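How a robot learns from your hands: the Skinder hand-held gripper kit

By Adi Liew, 15 July 2022

A robot arm does not know how to pick anything up when it leaves the factory. Somebody has to teach it. One way is to write out every movement as a computer program, which is slow work. Another way is to let a person do the job and record what their hands do. Kirnura sells a kit for the second way. It is called Skinder.

The kit has 2 grippers. A gripper is a simple hand, with fingers that open and close. You hold one in each of your own hands and do an ordinary job with them. The computer stores each try as a recording, called a demonstration.

Eggs are a good test. Squeeze too little and the egg drops. Squeeze too much and the shell cracks. The finger pads have to press just enough, and the person has to feel how much that is through the handle.
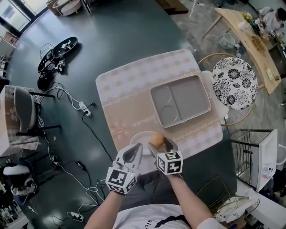
Vusumuzi Chauke wrote to us after trying the kit in March: "My wrists were tired after 3 eggs. Children should start with something lighter, such as a sponge."

That is fair. The handles are made for adult hands, and the instruction book says to rest between tries.

How does the computer know where the grippers are? Each one carries square black-and-white patterns called markers. No camera is needed in the room's corners. A camera worn on the head looks for the markers and works out which way each gripper is pointing and how far off it is. If a sleeve covers a marker, the computer has to wait until it can see the pattern again.

A second kind of camera rides on the gripper itself. Its lens is very wide, so straight lines look bent, but it sees the fingers and a large part of the room together.

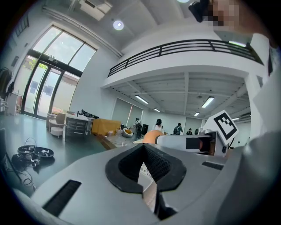
The view from a gripper's own camera, with a marker on the other gripper.

In our test we made 200 recordings. The software accepted 196 of them and turned down the rest – in those, a marker had been hidden for too long.

The recordings are then used to train a robot arm fitted with the same sort of fingers. Training takes many examples because no two tries are the same.

Words to know
Gripper: a tool with fingers that open and close.
Marker: a printed pattern that a camera can find easily.
Demonstration: one recording of a person doing a job.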